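Student Operators Wanted for the Trarkon Two-Arm Project

Posted December 17, 2021

The robotics club at Narberg is looking for new people for the spring term, and we would love to hear from you even if you have never written a line of code or touched a robot in your life. Most of us hadn't either when we walked in. The club meets after classes in the upstairs computer lab, there is usually something to eat, and we are a friendly bunch (a bit loud near competition time, but friendly!).

Our big project this year is called Trarkon, and it is a two-arm manipulation challenge. Teams teach a pair of robot arms to pick up small items and put them where they belong, first in simulation and later, for the teams that get that far, on real hardware at the Maltitach student meet. Before the arms can learn anything, somebody has to show them how it's done, and that is where you come in. We need people to sit at the controls and drive the simulated arms through the same task again and again, with patience and good humor, until we have enough good runs to train on. Our goal for the season is 3,150 recorded runs, so as you can imagine, we could use the help.
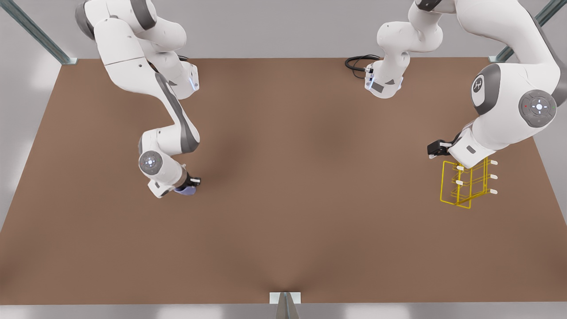

The rack task in our simulator, with the purple piece in one gripper and the other gripper over by the yellow rack.

New operators start with practice runs on this setup. You steer both arms, one with each hand, and getting the two of them to cooperate feels very strange for the first afternoon, a little like learning to pat your head and rub your stomach. Then one day it clicks, and you will find yourself explaining it to the next person. Negin Hashemi runs the training sessions and has endless patience with beginners, so please don't worry about asking the same thing twice.

What we ask of you: 2 sessions a week through the spring term, a willingness to write short notes after each session (what went well, where the grip slipped, what you'd try next time), and a kind word for your teammates when a run goes wrong. Each operator is asked to complete 100 runs over the term. People who play piano, knit, or play a lot of video games tend to enjoy this, but none of that is required.

We are also hoping to find one or two students who like building things on the computer side. Our scenes are put together in Isah, the little in-house toolkit that earlier club members wrote and left to us with rather thin instructions, and there are new racks and new pieces to model before the meet. Some Python would be useful here. Rostam Kordestani looks after this part of the project and will happily talk about it for as long as you let him.

Operators who finish their runs receive a $100 gift card for the campus bookstore, and everyone who takes part is listed on the team sheet at Maltitach.

To apply, stop by the lab or leave a note at the club desk with your name, your year, the afternoons you are free, and a few lines about why this sounds like fun to you. Please tell us, too, if you would need a different chair, a different controller or anything else to be comfortable, and we will sort it out before your first session.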